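Subject: Re: [skemach-users] Arm stops short of the sofa, every single time

> Hello all. Second attempt at this, my first got eaten by the moderation queue.
>
> We have the Kedus arm on its mobile base, running in the simulated lounge
> before we let it loose on anything with real upholstery. Pick the remote off
> the seat, carry it to the white table, put it down, go back for the book. It
> drives up nicely, reaches out, and then halts 40 mm above the cushion with
> error 207. I have reinstalled Skemach. I have regenerated the room. I have
> tried a different gripper file. Same height every time, same error.
>
> Is the sofa model broken? And has anyone got a set-up procedure for the
> base that is newer than the one on the wiki, which still talks about the
> old cable?

The sofa is fine. I spent most of January blaming that sofa and I owe it an apology.

Error 207 is described in the manual as "contact expected", and you would be forgiven for reading that as the arm looking forward to something. What it means is that the planner thinks the gripper is already touching a surface and the motor currents disagree. So it stops and waits for one of them to back down. Neither does.

In your case the surface it thinks it is touching will be the collision shape of the seat, and that is not the same thing as the seat you see on screen. Skemach builds the collision shape the first time a room is loaded and keeps it in the cache folder. If you had the padding set to 40 at that moment (it was the default for three releases) you will have 40 mm of invisible extra cushion until the end of time, or until you delete the cache. Regenerating the room doesn't touch it. Reinstalling doesn't either, as you have found, because the folder lives in your home directory and the uninstaller is too polite to go in there.

Which explains the height, and the fact that it never changes. A bad calibration would wander a bit between runs.

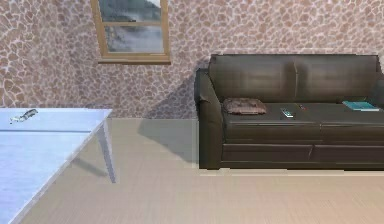

So, in this order, and please do stick to the order because I didn't and it cost me an afternoon:

1. Stop the arm process, then the room. If you stop the room first the arm carries on holding its last pose against nothing and writes a new offset file on the way out.

2. Delete the whole cache folder. Leave the settings file next to it alone.

3. Set padding to 3. Zero sounds more honest but small things on a soft surface then sink into the seat when the fingers close, and the remote is thin enough to vanish altogether.

4. Start the room on its own and let the objects settle before you bring the arm up. Turn on the collision overlay and look at the seat edge-on. The overlay should sit on the leather. If it floats, you deleted the wrong folder (there are two, with nearly the same name, and I have no idea why).

5. Bring up the arm, run the homing routine, and check the log for the line with the joint offsets. The wrist one should be 1223. If it's anything else, home it again. If it's still anything else, you have an old Xia wrist file in your path and it is being read before the new one.

6. Only then load the task.

A couple of things about that room in particular. The camera exposure wants setting by hand. The automatic setting takes against the shadow at the left end of the sofa, brightens everything to compensate, and the white table turns into one large glowing nothing with no far edge for the detector to find. The stone wall doesn't help: the depth matcher is quite capable of finding rounded objects in it, and on a bad day it found me a whole shelf of them. I mask the wall out above the floor line and have had peace since.

Also, the first run after clearing the cache is slow. Mine sat there long enough for me to make tea and come back and drink it. Don't kill it. If you kill it halfway you get half a collision shape, and then the gripper goes straight through one seat cushion and stops dead at the other, and you will be writing to this list again under a much more exciting subject line.

On the base: no, there isn't a newer procedure. The wiki page is what there is, and the old cable in it is the Bruretti one with the screw collar. Ignore the paragraph about tightening the collar. Everything else still holds, except the picture of the connector is upside down. For the simulated base you can skip the whole cable section anyway, though the start-up check will still ask you whether the cable is seated and won't go on until you type yes. I type yes. I have stopped feeling bad about it.

When you do move to the real machine, the padding has to go back up. 3 is fine for a cushion that can't be torn and an arm that can't be bent. I run 15 on ours and reduce it slowly, with the speed right down and one hand near the stop button. And home it cold, before it has been driving about, or the wrist offset drifts and you will be chasing 207 again for an entirely different reason — that one has its own thread in the archive, a long and bad-tempered one, mostly mine.

If clearing the cache doesn't shift it, post the arm log from homing up to the error. Just that stretch, please. The last person who sent the full log took the archive down until lunchtime.

Oh, and the gripper file. Put the original back. The replacement that gets passed around is for the Kedus with the long fingers, and it will seem to work right up to the book.

--
skemach-users mailing list
To unsubscribe, send a blank message with "unsubscribe" in the subject, not to the list itself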